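Acta de la reunión sobre la historia corporativa de Cendex
28 de octubre de 2026, sala de la segunda planta, sede de Wadirville

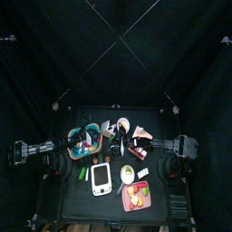 ¿Qué año va a figurar como fundación de la empresa en la nueva página institucional?

De momento, ninguno. El texto dirá que Cendex procede del taller Lacroix, sin fecha, hasta que aparezca un documento que se pueda enseñar.

Preside: Hanna Kobzar. Toma nota: Florian Joly. Asisten además comunicación, archivo y dirección comercial. Jurídico excusa su ausencia y pide que se le envíe el borrador.

1. Acta anterior
Se aprueba con una corrección: donde decía "fuentes contrastadas" debe decir "fuentes citadas". Florian Joly señala que contrastar, lo que se dice contrastar, no se ha contrastado casi nada.

2. Borrador de la agencia
Pulameck entregó el borrador en plazo. Comunicación lo considera ameno y bien escrito. Hanna Kobzar pregunta de dónde sale la frase sobre "una estirpe de fundidores al servicio de la corte". La agencia remite a una entrevista con un antiguo encargado, que a su vez lo había oído en una comida de jubilación. Se acuerda retirar la frase. Comunicación pide que conste que la retirada deja el primer párrafo muy corto.

Dirección comercial defiende que todos los competidores cuentan una historia de varias generaciones y que un cliente de bombas industriales espera leer algo parecido. Kobzar contesta que nunca ha visto un pedido en el que se mencionara al bisabuelo de nadie. No se llega a acuerdo sobre este punto y se deja para la próxima reunión.

3. Cifra de antigüedad
El borrador habla de 134 años de actividad ininterrumpida. Archivo explica que la cuenta arranca en una factura a nombre de Lacroix, de la que se conserva una fotocopia con el año medio borrado. Falta además toda la documentación de un periodo de 20 meses en el que el taller pudo estar cerrado — o arrendado a otro, según a quién se pregunte. Joly opina que "ininterrumpida" sobra en cualquier caso. Se suprime la palabra. La cifra queda en suspenso.

4. Fondo fotográfico y libros
Archivo ha inventariado 651 piezas entre planos, cartas comerciales y libros de cuentas. La mayor parte es posterior al traslado a Wadirville. Solo 2 libros llevan el sello de Lacroix, y uno de ellos está en blanco salvo la primera hoja. Comunicación propone reproducir esa hoja a toda página. Kobzar pide leerla antes: se lee, y es una lista de deudas. Se aplaza.

5. Presupuesto
La agencia ofrece un vídeo conmemorativo aparte. Preguntada por el precio, comunicación responde que depende del guion. Preguntada por el guion, que depende de la historia. No se autoriza ningún gasto hasta cerrar el punto 3.

6. Acuerdos
Archivo consultará el registro mercantil y traerá copia de lo que encuentre, también si no encuentra nada.
Pulameck rehará los dos primeros párrafos sin adjetivos de linaje.
Comunicación enviará el borrador corregido a jurídico.
Florian Joly escribirá a la familia Lacroix, con pocas esperanzas, para preguntar por el original de la factura.

7. Ruegos y preguntas
Dirección comercial pregunta si el lema "desde siempre" puede usarse mientras tanto en los folletos. Kobzar responde que no. Se pregunta también por "desde hace generaciones". Tampoco.

Próxima reunión en noviembre, fecha por confirmar según la respuesta del registro.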